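The Chapel That Larkham Built Twice

The meeting hall on Corrigan Street does not look like much from the road. It has a plain brick front, a slate roof and a pair of green doors that stick in August. Inside, though, it has one of the better timber ceilings in the county, and for most of the last century hardly anyone outside the congregation had seen it.

The first chapel on the lot was a frame building put up by quarry families from the Fernlow side of the river. It burned down one winter night, and the congregation met in a grain store while they argued over what to build next. The minutes from those years survive. They are mostly about money. The building fund stood at 622 dollars when the roof trusses were ordered, and the lumber yard agreed to wait for the rest. 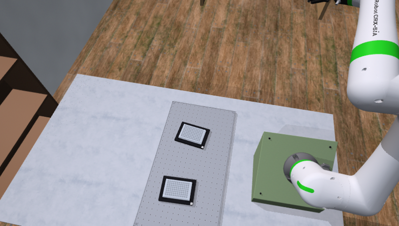 Robot arm base and perforated plate on a marbled table, computer rendering.

The design came from Sebastião Brandão, a carpenter who had worked on ship interiors before he moved inland. He had no training as an architect. His drawings show only the floor plan, the roof and one side wall, and the masons seem to have settled the front among themselves. That may be why the brickwork changes pattern halfway up, from a bond with alternating headers to a plain running bond that used fewer bricks.

Brandão put his effort into the ceiling. Six trusses carry the roof, each with a curved lower brace cut from a single piece of oak. Between them he laid narrow boards at a slant, first one way and then the other, so that the pattern reverses at every truss. The boards were never painted. They have darkened to the color of strong tea, except for a patch over the west door where a leak was repaired.

The room below was laid out for around 200 people – a hopeful figure in a town that then had 700. The pews faced the long wall at first, with the pulpit between two windows. They were turned to face the east end after the war, when an organ was bought secondhand from a church in Clornov and would fit nowhere else.
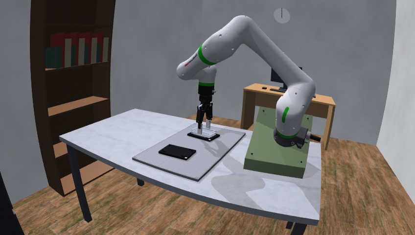

Turning the pews was a mistake, in Morena Marchetti's view. She says the ceiling was drawn to be seen from the side, with the trusses crossing in front of you, and that from the east-facing seats you lose half of it. She would move them back tomorrow if the organ could be found another home.

The organ is still there and is played twice a month. Its case covers the lower part of a window, and the glass behind it has not been cleaned in decades. A survey of the building found nothing wrong with the foundations but plenty wrong with the gutters, and the damp had reached the ends of two trusses on the north side.

Repairs took nine months. The decayed ends were cut back to sound wood and new oak was scarfed on, with the joints pegged the way Brandão had done it. The slates came off in sections so that services could carry on at the other end of the hall. Under the old felt the roofers found a folded newspaper and a carpenter's pencil, and both were put back.

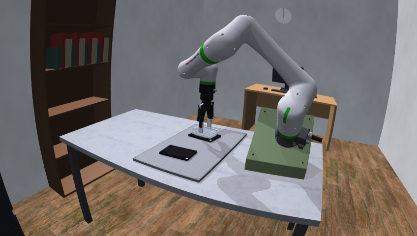 ARCHITECTURE | THE DETAILS

The windows are worth a slow look. They are tall and round-headed, with clear glass in small panes and a thin border of amber. Two on the south side were replaced after a hailstorm, and the newer amber is a shade more orange. Valquíria Furtado, who wrote the hall's short history, believes the original glass was bought as a job lot from a bank that never opened. The receipts name only a dealer.

The floor is pine, worn into shallow dips along the aisle as it ran before the pews were turned. You can feel the old route with your feet as you walk across the room. There was a plan to sand it level, but it was dropped.

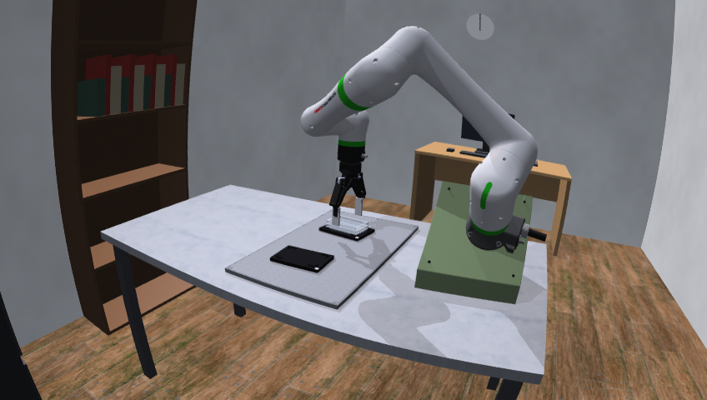 The vestry is a later addition with a flat roof and metal windows. It is a practical room, with a sink, a coat rail and shelves of hymnals in two languages. A door at the back opens onto the yard, where a few foundation stones of the first chapel can be seen in the grass along the fence.

The hall is open most mornings from 9 until noon, and the key is kept at the hardware store across the street at other times. Copies of Furtado's history are on the table by the west door.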